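Neema Odera
December 2, 2023

ok thread. moving out of the apartment after 2 years and trying to get the whole deposit back. 1,049 dollars. not leaving a cent of it

started with the whiteboard bc it's the one thing on the inventory list in capital letters

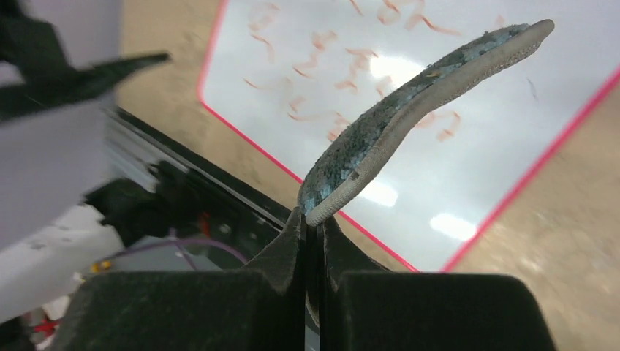
Timothée Baudry says forget the board, they always get you on the oven, he lost over 400 on his last place for "grease, interior"

great. so oven is tonight

oven update. racks soaking in the tub. do not do this if you want to shower the same day

went thru the lease again. "professional standard" is in there 2 times and never explained. emailed Kaijage (the letting office) to ask what it means. auto reply

nail holes. filled them w the Himix stuff, the little tube. goes on pink, dries white, my walls are cream. so now I have white dots

paint store guy matched it from a chip I peeled off behind the radiator. close enough if you squint, and I plan on being the one holding the flashlight at the walkthru

blinds are the worst job in the house. one slat at a time w a damp sock on my hand. podcast ran out halfway

Kaijage wrote back!! they want a receipt for carpet cleaning. the carpet is in ONE closet

does anybody have a carpet machine I can borrow for like ten mintues

also take pictures of everything the day you move in. I took mine in April, months after, so they prove pretty much nothing

fridge is next. there's a jar at the back I'm not ready to talk about

walkthru is in the morning, will post what they take off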